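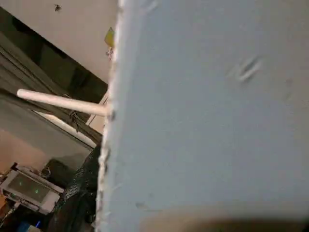 흰 플라스틱 의자를 마지막으로 뒤집어 본 게 언제인가요? 저는 지난 2월에야 집에 있는 Tam 의자를 처음으로 뒤집어 봤는데, 그날 오후를 통째로 의자 밑에서 보냈습니다. 정말 재미있었어요! 앉는 면은 매일 닦으면서 밑면에는 먼지가 몇 년 치 쌓여 있었고, 삐걱거리던 소리도 결국 그 밑에서 나고 있었거든요.

그래서 이번 글은 의자 뒤집기부터 다리 점검, 밑면 청소, 발끝 손질까지 한 번에 끝내는 방법입니다. 성형 플라스틱 좌판에 관 모양 다리가 달린 의자라면 대부분 비슷하게 하실 수 있어요. 처음이면 오후 2시쯤 시작하세요. 저녁 먹기 전에는 다시 앉아 있을 수 있습니다.

## 준비할 것

- 푹신한 매트 또는 두꺼운 담요
- 마른 극세사 천, 젖은 천
- 안 쓰는 칫솔과 납작한 붓
- 주방 세제 조금, 미지근한 물
- 나무 꼬치나 면봉
- 다리 고정 방식에 맞는 드라이버나 육각 렌치
- 1000방 사포 한 장
- 연필, 마스킹 테이프

사포는 거친 것 말고 꼭 고운 것으로 고르세요. 저는 처음에 200방으로 다리를 문질렀다가 허옇게 흠집이 나서 한참 후회했습니다. 200방은 서랍에 도로 넣어 두시고요, 흰색 광택 플라스틱에는 1000방도 물을 묻혀서 아주 살살 씁니다.

매트는 접어서 보관할 수 있는 누빔 매트가 편합니다. 저는 Irnier 매트를 깔고 쓰는데, 거실에 있는 담요를 두 겹으로 접어도 충분해요. 바닥에 모래알 하나만 있어도 등받이에 긁힌 자국이 남으니까 깔기 전에 바닥부터 한 번 쓸어 주세요.

## 의자를 눕히는 순서

의자를 확 거꾸로 뒤집으면 등받이 모서리가 제일 먼저 바닥을 찍습니다. 순서를 조금만 바꾸면 훨씬 부드러워요.

1. 매트를 깔고 의자를 매트 끝에 등지게 세웁니다.
2. 한 손은 등받이 위, 다른 손은 좌판 앞쪽 테두리를 잡습니다.
3. 천천히 뒤로 기울여 등받이를 매트에 눕힙니다.
4. 다리가 위를 향하고 밑면이 잘 보이는 각도를 찾습니다.
5. 좌판 앞 테두리를 살짝 눌러 흔들림이 없는지 봅니다.

다리를 손잡이처럼 잡고 돌리고 싶은 마음, 저도 잘 압니다. 딱 잡기 좋게 생겼잖아요! 그런데 느슨해진 다리를 잡고 의자 무게를 실으면 연결부가 더 벌어질 수 있으니 꼭 좌판 틀을 잡으세요.

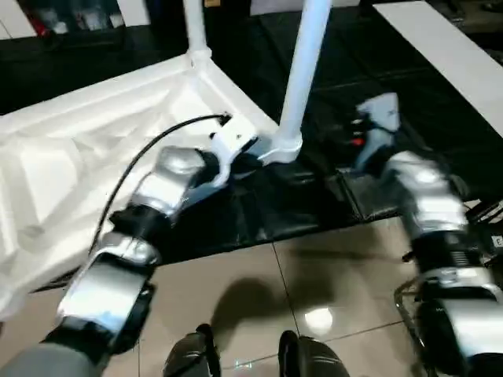
*밑면의 보강 살과 오목한 칸, 그리고 다리가 좌판 틀과 만나는 부분*

## 밑면과 친해지기

성형 플라스틱 의자의 진짜 얼굴은 밑면에 있다고 저는 생각합니다. 위에서 보면 그냥 매끈한 의자인데 뒤집으면 살이 가로세로로 지나가고, 그 사이에 얕은 칸이 생겨 있어요. 얇은 판이 사람 무게를 버티는 건 이 보강 살 덕분입니다. 하나하나 손끝으로 따라가 보면 어디가 두껍고 어디가 얇은지 느껴져서 꽤 재미있습니다.

이제 손전등을 낮게 비추고 살펴봅시다. 위에서 똑바로 비추면 흰색이 다 날아가서 금이 안 보여요. 옆에서 거의 눕히듯 비춰야 가는 선이 그림자로 드러납니다. 특히 볼 곳은 이렇습니다.

- 보강 살이 서로 만나는 모서리
- 다리가 들어가는 자리의 둘레
- 좌판 앞 테두리 안쪽
- 다리 사이를 잇는 가로대의 양 끝

손톱이 걸리는 선이 있으면 마스킹 테이프를 붙이고 연필로 표시하세요. 그냥 성형할 때 생긴 이음선이라면 반대쪽 같은 자리에도 비슷한 선이 있는 경우가 많습니다. 한쪽에만 있고 끝이 뾰족하게 퍼져 나간다면 균열을 의심해야 하고요. 다리 자리 둘레에 균열이 있다면 그 의자에는 앉지 마시고 제조사나 판매처에 부품을 문의하세요. 접착제로 붙여서 다시 앉는 건 권하지 않습니다.

## 삐걱 소리 찾기

제가 제일 좋아하는 단계예요. 다리를 하나씩 잡고 아주 조금만 앞뒤로 밀어 봅니다. 다른 손은 그 다리의 뿌리 쪽에 대고요. 소리는 방 안에서 울려서 엉뚱한 데서 나는 것처럼 들리지만 손끝은 안 속습니다. 딸깍하는 느낌이 손에 오면 바로 그 자리입니다.

고정 방식에 따라 손보는 법이 다릅니다.

**나사로 고정한 다리.** 한 다리를 끝까지 조이고 다음으로 넘어가면 좌판이 비틀린 채로 굳어 버려요. 대각선으로 오가면서 조금씩, 모두 3바퀴에 나누어 조입니다. 첫 바퀴는 손으로 걸리는 데까지, 다음 바퀴는 공구로 가볍게, 마지막 바퀴에서 단단하게요. 플라스틱에 직접 박힌 나사는 뻑뻑해지는 순간 멈추세요.

**끼우는 다리.** 다리를 곧게 세우고 손바닥으로 지그시 누릅니다. 망치는 잊어버리세요. 잘 안 들어가면 안쪽에 먼지가 뭉쳐 있는 경우가 많으니 빼서 닦고 다시 끼웁니다. 빼기 전에 테이프로 다리마다 위치를 적어 두면 나중에 헤매지 않아요. 분리가 안 되게 만든 제품도 있으니 설명서부터 꺼내 보시고, 억지로 비틀지는 마세요. 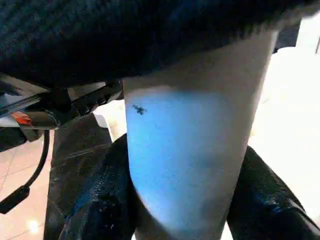 **Nudham 살림 노트 · 제34호**

## 밑면 청소

살 사이사이의 먼지는 마른 상태에서 먼저 털어야 합니다. 물부터 묻히면 먼지가 반죽이 되어 모서리에 딱 달라붙어요. 저는 이걸 거꾸로 했다가 칫솔로 한 시간을 팠습니다.

1. 납작한 붓으로 칸 안의 먼지를 한 방향으로 쓸어냅니다.
2. 의자를 살짝 기울여 남은 먼지를 매트 밖으로 떨어뜨립니다.
3. 미지근한 물에 세제를 몇 방울 풀고 칫솔로 칸마다 둥글게 문지릅니다.
4. 모서리는 나무 꼬치에 젖은 천을 감아서 밀어냅니다.
5. 깨끗한 물에 적신 천으로 두 번 닦고, 마른 천으로 마무리합니다.

다리와 좌판이 만나는 둥근 목 부분은 때가 고리처럼 끼기 쉬워요. 천을 길게 접어 목에 두르고 양 끝을 번갈아 당기면, 구두 닦듯이 쓱쓱 한 바퀴가 돌아갑니다. 이게 어찌나 잘 닦이는지 한번 해 보시면 욕실 수도꼭지까지 가서 하게 됩니다!

누렇게 변한 흰 플라스틱은 세제로 잘 안 돌아옵니다. 햇빛 때문에 속까지 변한 색이라면 문질러도 표면만 상해요. 대신 검은 신발 자국이나 가구에 스친 자국은 젖은 멜라민 스펀지로 지워질 때가 많습니다. 힘을 빼고, 안 보이는 쪽에서 먼저 시험해 보세요. 아세톤이나 시너는 플라스틱을 녹일 수 있으니 쓰지 않습니다.

## 발끝 손질

의자에서 제일 고생하는 부분이 발끝인데 제일 대접을 못 받습니다. 뒤집은 김에 꼭 봐 주세요. 바닥에 닿는 면에 모래가 박혀 있으면 꼬치로 빼내고, 거칠어진 테두리는 1000방 사포에 물을 묻혀 살짝 둥글립니다. 가루는 젖은 천으로 바로 닦아냅니다.

펠트 패드를 붙일 분은 발끝 면보다 약간 작은 것을 고르세요. 딱 맞거나 큰 패드는 옆이 들리면서 먼지를 다 끌고 다녀요. 저는 Finwood에서 나온 둥근 패드를 쓰고 있고, 붙인 뒤에는 하룻밤 그대로 뒤집어 둡니다. 바로 세워서 끌면 접착면이 밀려서 패드가 발끝 밖으로 삐져나옵니다. 물 쓰는 베란다나 욕실 의자라면 펠트 말고 고무로 된 것이 낫습니다. 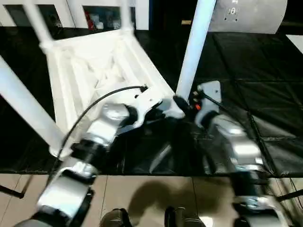

타리크 오라크자이: 저는 나사를 다 조인 다음에 의자를 세웠더니 한쪽이 또 들리더라고요. 마지막 조임 전에 평평한 바닥에 한 번 세우고, 좌판 가운데를 손으로 꾹 누른 뒤 다시 눕혀서 조였더니 딱 맞았습니다. 그 한 번이 꽤 큽니다.

맞아요, 이건 저도 본문에 넣었어야 했습니다! 두 번째 바퀴까지 조이고 세워서 누르고, 다시 눕혀 마지막 바퀴를 조이는 순서로 해 보니 Tam 의자도 훨씬 얌전해졌어요. 바닥이 기울어진 집도 있으니 한 자리에서만 보지 마시고 의자를 반 바퀴 돌려서도 확인하세요. 돌렸을 때 흔들리는 다리가 바뀌면 의자 말고 바닥을 봐야 합니다.

## 다시 세우기

세울 때는 눕힐 때의 반대로 합니다. 좌판 앞 테두리와 등받이를 잡고 천천히 일으켜서 뒷다리부터 바닥에 닿게 하세요. 그다음은 앉아 보기 전에 손으로 먼저 눌러 봅니다.

- 좌판 네 귀퉁이를 차례로 누르기
- 등받이를 잡고 앞뒤로 가볍게 밀기
- 귀를 대고 소리 듣기
- 괜찮으면 천천히 앉기

저는 이 작업을 계절이 바뀔 때마다 한 번씩 합니다. 식구가 많은 집이나 아이들이 의자를 타고 노는 집은 나사만이라도 더 자주 봐 주시고요. 마스킹 테이프에 점검한 달을 적어 밑면에 붙여 두면 다음에 뒤집었을 때 괜히 반갑습니다.

다음 호에서는 접이식 의자의 경첩을 다룹니다. 뻑뻑한 경첩 때문에 고생한 이야기가 있으면 댓글로 남겨 주세요.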